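Tote pull faults on the two-arm rack cell

01/12/2018
6 min read
2 comments

The fault log for the rack cell reached 247 entries last week, and nearly all of them carry the same code: grip force imbalance, left arm, during lateral pull. I had been clearing them one at a time from the pendant. Sushil Semwal asked why the number kept growing, and I did not have a good answer, so I took the cell out of production and worked through it properly.

For background, the cell has two arms working on a gravity roller rack. One arm takes the left rim of a tote, the other takes the right rim, they lift slightly to unload the rollers, and they pull or push along the lane. The cell controller is a Kakari. The motion program started as a Lultus template and has been edited by at least three people, including me, and the comments do not always agree with the code.

The totes come in two kinds. The blue ones were in service first and the whole program was taught on them. The white ones were added in April. The faults start in April too, which I should have noticed sooner.

My first suspicion was the approach. With the lanes this close together, the fingers have very little room between a rim and whatever sits next to it, and a finger that brushes a neighbor on the way down will arrive with a force offset already on the sensor. I jogged an arm down near the rails with the fingers almost closed and watched the force reading at each height.

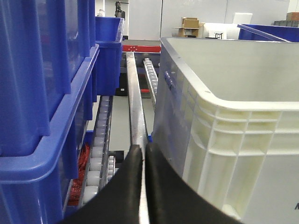

Checking the approach

The reading stayed flat all the way down. I repeated it with the speed override at full and got the same result. I also ran the descent with the fingers at the taught opening, which uses up most of the clearance, and there was no contact I could detect by sensor or with a strip of paper between finger and rim. So the approach was fine, and I had spent a morning proving it.

Next I looked at the clamp. The program closes both grippers, waits for each to report a grip, then starts the lift. "Reports a grip" means the force has crossed a threshold and stayed there for a set time. On a blue tote the two arms cross within a few milliseconds of each other. On a white tote the left arm crosses, drops back under, and crosses again. The second crossing is late. The right arm has been holding steady for the whole of that interval, and the tote is being nudged toward the weaker side.

I stepped the program and stopped it with both arms clamped on an empty white tote, then logged force for a full minute without moving anything. The left side decayed slowly. The right side did not.

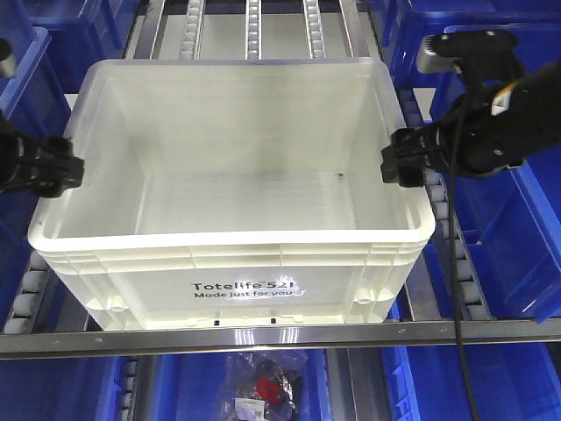 What the log showed

The decay came from two things stacked together.

The first is the rim. I put calipers on both kinds of tote and the white rim is thicker by 2 mm. The finger therefore stops earlier than the taught position. The gripper sees a position error, and the left gripper's firmware responds by reducing current after a timeout. The right gripper has a newer firmware and holds current. I did not know the two were on different versions. The maintenance sheet says they match.

The second is where the left arm grabs. Its taught point had been moved at some stage, with no comment in the code, to a spot partway along the rim where the wall flexes more. Flex plus falling current gives the decay.

None of this matters much while the tote is standing still. It matters during the pull, when the left finger slips, the tote yaws, and a corner rides up against the lane next to it. In most cases the force monitor trips and the cell stops safely. In two cases in the log the monitor tripped late and the tote had already come off the rollers on one side. Both were empty. A full one would have been a different entry.

The late trips bother me more than the slips do. The monitor is filtered, and somebody had widened the filter window to get rid of nuisance stops. That is how you end up with a protective function that reacts after the thing it is meant to catch. I have put it back to the original value and locked the parameter.

For the reference measurements I backed both arms off and used a white tote in its lane with nothing in it.

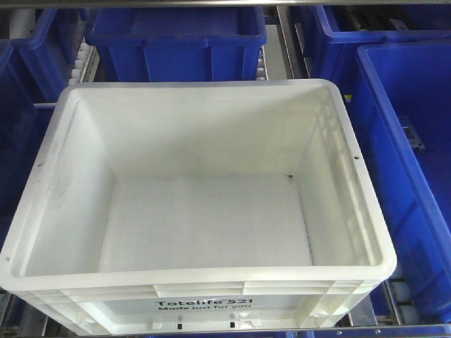 White tote in the lane, arms clear.

Changes made so far:

- Left gripper firmware brought up to the same version as the right.
- Separate taught widths for blue and white totes, selected by the tote type in the job record.
- Left grab point moved back to match the right.
- Grip confirmation now requires both arms to hold at the same time before the lift is released.
- Force filter restored, parameter locked.

I have not touched the pull speed. Sushil wants it reduced on white totes until there is more data, and I would like to see the results at the current speed first. We will probably do it his way.

Still open: the job record gets its tote type from the Wivari scheduler, and if that field is blank the program falls back to blue. It should fault. I have written the change but not tested it.

Share
2 comments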